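Trummer Bench Cell for Desktop Teardown
Equipment > Work cells > Single arm
3 min read
14 shares | 3 comments

The Trummer is a single-arm cell for taking apart and refitting desktop computers. It is sold by Planuron to refurbishers, repair depots and school districts that handle enough towers to tie up a technician on the same few steps all day. Most buyers start with memory, then add cards and drives once the first job is running.

Memory is a good place to begin when you plan a budget. The slots are close together, and the processor socket is close by, so the choice of fingers matters more than the choice of arm. We quote fingers as a separate line. Expect to replace the tips every 200 working hours.

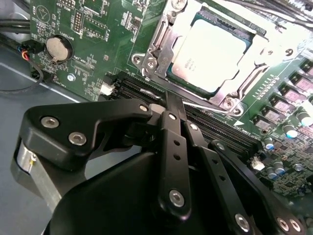

Gripper fingers at the memory slots, next to the processor socket.

What the base price covers: arm, controller, one gripper, slatted aluminum table and a setup visit. Lead time is 11 weeks. Orders placed before the end of October ship from current stock of tables, but the arm lead time does not change.

What it does not cover: fixture plates, spare tips and the wrist camera. Plates are 3D-printed to your layout from a drawing. If you handle towers from more than one maker, allow for a plate per case style. The Brasen tool kit is optional and can be added later.

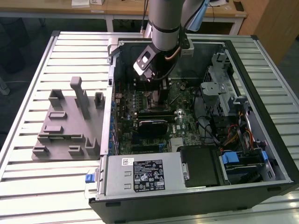 Allow floor space on three sides of the table. Towers are worked on their sides with the panel off, so the table has to take the full height of your tallest case plus the plate beside it. Measure that first. The standard table is fine for most office machines, and a longer one adds 29 days.

For volume, we suggest the cell only if you process at least 100 towers a month. Under that, rent one through our Pudodum plan and put the rental toward purchase later. Quotes: ask for Seraina Berchtold in sales.

Comments (3)

depot_mike
Is the plate price per design or per print?

Styliani Chatzigeorgiou
Per design. Reprints are charged at material cost.

R. Lowell
We budgeted for the arm and forgot the tips. Put them in the first year.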